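**Point control on a club layout: wire in tube or solenoids?**

**pralness_branch**
We're rebuilding the Pralness layout over the winter and need to settle how we work the points. The old boards had a mixture of everything and two of the point motors gave up halfway through the last show. The new boards are 1455 mm long, with Janwood tops and softwood bracing. The track plan has 51 points if you include the fiddle yard. My own preference is wire in tube for the lot, worked from the front. Others in the club want solenoids and a proper panel. Has anyone here done both?

**upline**
Wire in tube is fine on one board. Once you have to cross a board joint it's a nuisance. You end up with little dog-leg connections that need adjusting every time the layout goes up. Dreltuvgate had them across three joints and we were still fiddling with it when the doors opened.

**smokebox_door**
Disagree with that. If the joint has decent dowels the rods line up every time. Ours has been to plenty of shows and the only thing I've replaced is one crank. Solenoids bang the blades over so hard that they break the solder on the tie bar. I've mended enough of those lying on a village hall floor.

> Ours has been to plenty of shows

**upline**
How many of your rods cross a joint, though?

**smokebox_door**
Four.

**upline**
He's got 51 points.

**pralness_branch**
Most of them don't cross anything. The station throat is the awkward bit, as it sits right over the joint between boards two and three. I could move the joint but the timber's already cut.

**gauge_o_gran**
I'd mix them. Rods for anything you can reach from the front, motors for the throat. You need a capacitor discharge unit whichever make you buy. Ours is a Bae one and it throws a crossover cleanly at the far end of nearly 200 feet of cable. Use thicker wire for the common return than you think you need.

**smokebox_door**
Mixing is what they had before, and it's what they're trying to get away from. Two systems means two sets of spares in the box.

**gauge_o_gran**
It's a small box.

**pralness_branch**
Could live with two systems if it's only the throat. How are people fixing the motors underneath? The old ones were screwed straight to the board and I could never get the pin central.
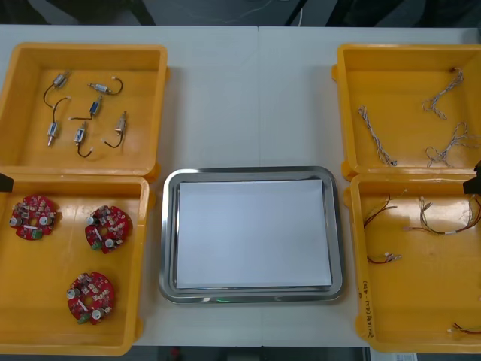
**gauge_o_gran**
Put each motor on its own small plate with slotted holes, centre it with the blades halfway, then tighten up. Tack a bit of card to the plate with the point number on before it goes anywhere near the layout. I keep the spares as plain solenoids in a shallow yellow bin like the upper left one, with the black leads left on, because joining wires above your head is much easier than soldering to a coil up there. You can also see at a glance when you're running low. For the throat I'd buy 6 and fit the first one on the bench edge for practice.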